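List: gripper-eval
Subject: Re: Re: parallel jaw vs. three-finger on the kitchen set, and which camera
From: Vondell lab bench

Replying to the list instead of off-list, because two other people have asked the same things in the past week. The earlier message is quoted below in pieces, with answers after each piece.

> We have the Kernier two-finger gripper on one arm and are thinking
> of buying the three-finger unit from Magaña for the other. Before
> we spend the money, has anyone run both on the same objects? I am
> mostly interested in household items, not blocks and cubes. Our
> test set is mugs, cans, bottles and a kettle or two.

Yes. We ran both in simulation first, then a smaller set on the real arm. The sim runs were 2000 grasps per gripper over the same list of object placements. On hardware we did far fewer, and I would not read much into them beyond the general direction.

Overall, the two grippers were closer than we expected. The three-finger unit was better on anything round and wide. The two-finger unit was better on anything standing near something else, for the simple reason that it is narrow when open. On our most crowded layouts the three-finger planner threw out most of its candidate grasps before the arm moved at all. If you only look at success per attempt, you will miss this. Please log attempts that were never made. We did not do it in the first batch and had to run that batch again.

For the record, of the 2000 placements the three-finger planner returned at least one valid grasp for 1055. The two-finger planner returned one for a good deal more than that, but I changed the collision margin halfway through and don't trust the exact number enough to post it. I will send it when the rerun is done.

> Second question. Do you place objects at random or do you use fixed
> layouts? We have been using random poses and the results jump
> around so much that I can't tell one gripper from the other.

Both, and I would start with fixed layouts. We have 12 kitchen counter layouts that never change. Each gripper gets each layout with the same seeds, the same lighting and the same arm start pose. Random poses come later, once you know roughly what you are looking at. With random poses only, we could not separate the grippers either until the runs got very long.

The layout I use most is number 4. It is a white counter with a blue and white teapot, a few bottles, two yellow cans and a white electric kettle near one corner, with a big woven bowl and the appliances along the back. It is moderately cluttered. There is open counter between most of the objects, so a failed grasp usually tells you something about the gripper and not just about the neighbors.

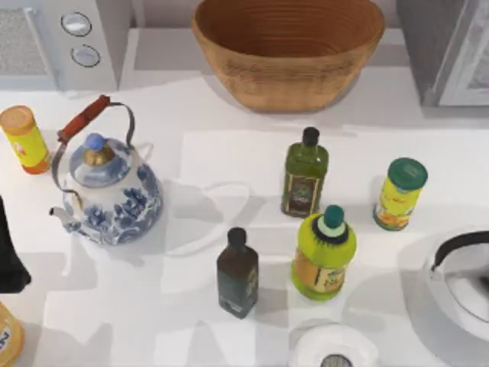 Notes by object type, layout 4

Cans. Both grippers do fine on a can that is standing on its own. The two-finger unit closes across the middle and that is that. The three-finger unit wants to come in from straight above, and it works, but the lid has a different diameter from the body on one of our meshes and the fingers sometimes settled on the step. If your can meshes have separate lids, check the collision shape. Ours was a convex hull and it filled in the step entirely, so the first set of results looked better than it should have.

Green glass bottle. Two fingers across the body, from the side. The square shoulders help here. From above, both grippers go for the cap, and the grasp is accepted by the planner but the bottle swings when the arm lifts. We now count a swing of more than our set limit as a failure. You may want to treat it differently if your task is only pick and drop.

Lime-green bottle. Squat and rounded, and the one where the three-finger unit clearly wins. The two-finger pads only touch along a short line on the curved side, and the bottle turns between them. Wider pads helped. Softer pads helped more, in sim anyway. I have not tried the soft pads on the real gripper yet.

Small brown bottle. Short, dark and easy to lose in the depth image. The grasp itself is simple for either gripper. Almost all of our misses on this one came from the camera side and not from the hand. More on that further down.

Teapot. Everybody's problem object. It has a bail handle over the top, and a top-down approach runs into the handle before it gets to the lid. The two-finger unit can take the grip on the handle if the wrist is turned to match it. The three-finger unit cannot do this in our setup without one finger hitting the lid. I turned off lid contact for one run to see what would change, and the numbers went up, but it isn't a fair setting and I left it out of the totals.

Electric kettle. Handle grasp only, two-finger only. We did not find a body grasp that we liked with either hand. The body is smooth and too wide for our two-finger stroke.

Woven bowl. We do not ask for this one in the scoring. It is there to take up room along the back. If you do want to grasp it, a rim pinch with two fingers is the obvious thing to try.

> Third, cameras. We have one overhead depth camera and are wondering
> if a wrist camera is worth the wiring trouble.

For us it was. With the overhead camera alone, the thin and dark objects were the weak spot. In layout 4 that means the small brown bottle and the teapot handle. The handle is wire, and at our overhead height it is a few pixels wide and comes and goes in the depth map.

We added the wrist camera and did a second look from closer in before each grasp. It costs time. Our cycle got longer by a couple of seconds in every case, including the easy cans that did not need it. Later we changed the controller so that the second look happens only if the first grasp score is low. Out of one batch of 683 picks, most of the cans went through with no second look and nearly all of the teapot picks took one. That seems right to me.

If you go this way, a few settings to look at:

1. Calibrate the wrist camera with the gripper open and again with it closed. On our mount the cable pulls a little when the three-finger unit opens all the way.

2. Turn off auto exposure. A white counter will push the exposure around every time the hand moves over it.

3. Render shadows in sim. We had them off at first to save time. The segmentation model had then never seen a pale shadow on a white surface, and on the real counter it added the teapot shadow to the teapot.

4. Keep some objects partly out of view at the edges of the camera image. Ours are cut off on several sides and the planner has to reject them properly. It used to offer grasps on half a kettle.

> Last one. Which controller are you running? We are on the stock one
> and the force readings look noisy.

We use the Kernier controller for the two-finger hand and the one that Magaña ships for the other. Neither is great for force. The Kernier readings are noisy in the first part of the close and then settle. We ignore everything before contact and average over a short window after it. The Magaña readings are smoother but arrive late, and if you stop on a force limit you will squeeze harder than you meant to. Set the limit lower than you think and raise it slowly. I dented a can working this out.

We also tried running both hands from the open controller that the Busia people put out. It worked for the two-finger hand after I changed the baud rate. For the three-finger hand it opened and closed but gave no finger positions back, so we dropped it. If somebody on the list has positions working I would like to see the config.

> Would you buy the three-finger unit again?

For a bench with mostly round, wide objects and some space between them, yes. For kitchen clutter like ours I would put the money into a second set of pads for the two-finger hand and a wrist camera first, then see what is still failing. If most of what is left is round bottles and bowls, buy it then.

Some things I have not tested, so please don't quote me on them: suction on any of this, wet objects, anything heavier than a full bottle, and moving an object after it is picked up. All of our scoring stops once the object has been lifted clear and held.

The layout files are in the usual shared folder under kitchen_fixed, 01 through 12. Layouts 9 and 11 still have the old can meshes with the filled-in lids, so skip those two until I replace them. The score script needs the new log format with the unmade attempts in it. It will run on old logs without complaining and give you a number that is too high, so check the version line at the top of the log before you compare anything.

I plan to post the rerun with the corrected collision margin in January. If you run layout 4 on your own two-finger hand before then, send the raw log along with the summary and I'll put both through the same script.

Vondell lab bench

_______________________________________________
gripper-eval mailing list
To leave the list, send a message with "unsubscribe" in the subject line.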